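플라손(Flason) PC 분해·조립 셀 | 공개 시연일 안내

제품 개요
사양 및 구성
시연일 후기
문의

중고 데스크톱을 뜯어 본 사람이라면 압니다. 나사 네 개를 풀고 옆판을 열면 그때부터가 일입니다. 케이블은 늘 손이 들어갈 자리를 가로지르고, 메모리 걸쇠는 세 번째 대쯤부터 손톱을 상하게 합니다. 플라손 셀은 그 일을 로봇 팔에 맡기려고 만든 작업대입니다. 로봇에게는 손톱이 없으니 일단 한 가지는 해결된 셈입니다.

이 페이지는 카탈로그에 지난 공개 시연일 이야기를 덧붙인 것입니다. 영업팀은 둘을 나누자고 했지만, 방문객 질문에 답하다 보니 카탈로그보다 긴 글이 나왔고, 다시 줄일 사람이 없었습니다.

기본 구성
- 알루미늄 슬롯 작업대
- 로봇 팔 및 2지 그리퍼
- 손목 카메라
- 부품 거치용 픽스처 플레이트(회색, 3D 프린팅)
- 제어 소프트웨어 Endex, 기본 라이선스 2석
- 설치 및 현장 교육

픽스처 플레이트

팔보다 판이 먼저입니다. 방문객은 모두 팔을 보러 오시지만, 정작 저희가 가장 많이 다시 뽑은 물건은 회색 플라스틱 판입니다. 부품마다 들어갈 자리가 따로 있고, CPU 자리는 테두리가 살짝 올라온 얕은 사각 홈입니다. 홈이 너무 넉넉하면 칩이 돌아앉고, 너무 빡빡하면 그리퍼가 문 앞에서 망설입니다. 설계를 맡은 Jannik Fröhlich는 이 홈의 치수를 두고 저희와 한 계절을 다투었고, 이긴 쪽은 그 사람입니다. 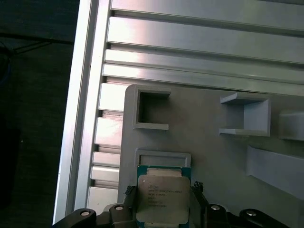 판은 작업대 레일 위에 올려 쓰고, 취급 기종이 바뀌면 판만 바꿉니다. 도면 파일은 구매 고객께 그대로 드립니다. 직접 고쳐 뽑으셔도 좋습니다. 다만 고친 판 때문에 생긴 문의에는 저희 답변이 조금 느려질 수 있습니다. 마음의 준비가 필요해서 그렇습니다.

자주 나온 요청 하나는 "판을 좀 예쁜 색으로 해 달라"였습니다. 가능합니다. 추가 비용이 붙고, 성능은 그대로입니다.

공개 시연일 (6/13/25)

포스텔(Postell) 시연실에 약 20분이 오셨습니다. 의자는 그보다 적었습니다. 재활용 업체에서 오신 분, 학교 전산실에서 오신 분, 그리고 끝까지 소속을 밝히지 않고 다과만 성실히 검토하신 분이 계셨습니다.

시연 대상은 옆으로 눕힌 데스크톱 타워였습니다. 저희는 시연용으로 반짝이는 새 케이스를 따로 준비하지 않습니다. 현장에 들어오는 기계는 대개 사무실 책상 밑에서 몇 해를 보낸 물건이고, 셀도 그런 물건으로 평가받는 편이 맞다고 봅니다. 색색의 전원선이 한쪽에 뭉쳐 있고 그래픽카드와 드라이브 베이가 제자리를 지키는, 손 넣기 싫은 바로 그 상태 말입니다. 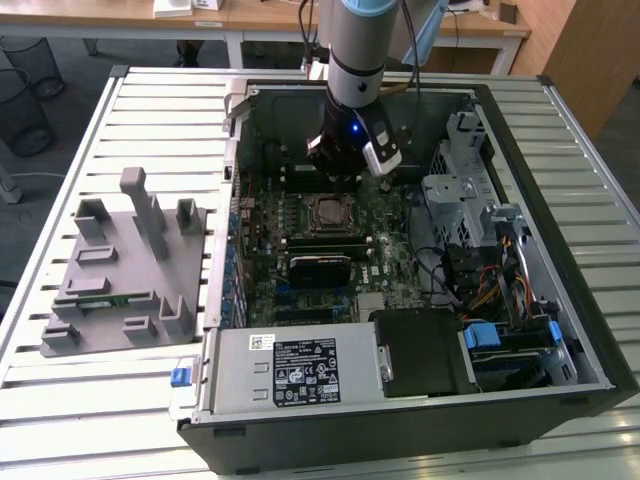

옆판을 연 타워 안으로 내려온 로봇 팔. 왼쪽 회색 판이 픽스처 플레이트.

가장 많이 나온 질문은 속도였습니다. 숙련된 사람보다 느립니다. 이 대답에 몇 분은 수첩을 덮으셨고, 몇 분은 오히려 펴셨습니다. 숙련된 분이 오후 네 시에도 오전 아홉 시와 같은 속도인지는 각 사업장에서 확인하실 일입니다.

두 번째는 케이블이었습니다. 케이블은 저희도 싫어합니다. 전원 커넥터 분리는 현재 사양에 들어 있지 않으며, 작업자가 먼저 정리한 뒤 셀에 올리는 것을 권합니다. 로드맵에는 있습니다. 로드맵에 있다는 말의 뜻은 이 업계에 계신 분이라면 설명이 필요 없으실 겁니다.

세 번째 질문은 "떨어뜨리면 어떻게 됩니까"였습니다. 떨어집니다. 그래서 그리퍼 힘의 상한은 부품 종류별로 Endex에서 따로 지정하게 되어 있고, 처음 쓰실 때는 낮은 값에서 시작하시기를 권합니다. 아끼는 칩으로 연습하지 마십시오.

기울인 부품 다루기

카브레라(Cabrera) 그리퍼 옵션은 얇은 기판형 부품을 비스듬히 물고 움직이는 작업을 염두에 둔 손가락 세트입니다. 기본 손가락과 교체해서 쓰며, 교체에는 육각 렌치 하나면 됩니다. 렌치는 동봉합니다. 잃어버리시는 분이 많아 2개 동봉합니다.

시연일에 앞줄에서 사람들이 고개를 같이 기울인 대목도 기판 작업이었습니다. 부품이 기울면 구경꾼도 기우는 모양입니다. 손목 카메라 영상을 큰 화면에 띄워 두니 뒷줄에서도 잘 보인다고들 하셨는데, 대신 앞줄에서 조금 어지럽다는 의견이 나왔습니다. 9월 시연에서는 화면을 한쪽으로 옮깁니다.
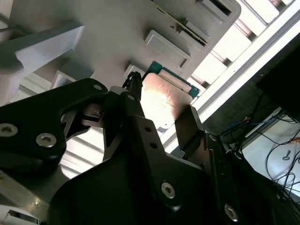 손목 카메라로 본 그리퍼와 기판. 위쪽 슬롯에는 다른 기판이 꽂혀 있다.

설치 전 확인하실 것
- 작업대를 놓을 바닥이 평평한지. 카펫 위에도 설치하지만 수평 조정에 시간이 더 걸립니다.
- 조명. 알루미늄 레일은 빛을 잘 반사하고, 카메라는 그걸 썩 좋아하지 않습니다. 창가 자리는 사람에게 양보해 주십시오.
- 주로 다루실 기종의 목록. "이것저것"이라고 적어 보내신 분께는 저희가 다시 전화를 드립니다.
- 작업대 둘레 여유 공간 500 mm 이상.

시연 신청

다음 시연은 9월에 같은 장소에서 엽니다. 처리가 궁금한 데스크톱이 있으면 한 대까지 가져오셔도 됩니다. 저장장치는 미리 빼고 오시기 바랍니다. 가져오신 기계는 가실 때 꼭 다시 가져가 주십시오. 지난번에 남은 한 대가 아직 시연실 문을 받치고 있습니다.

견적과 픽스처 도면 견본은 문의 양식에서 '플라손 셀'을 선택하시면 보내 드립니다. 의자도 더 준비하겠습니다.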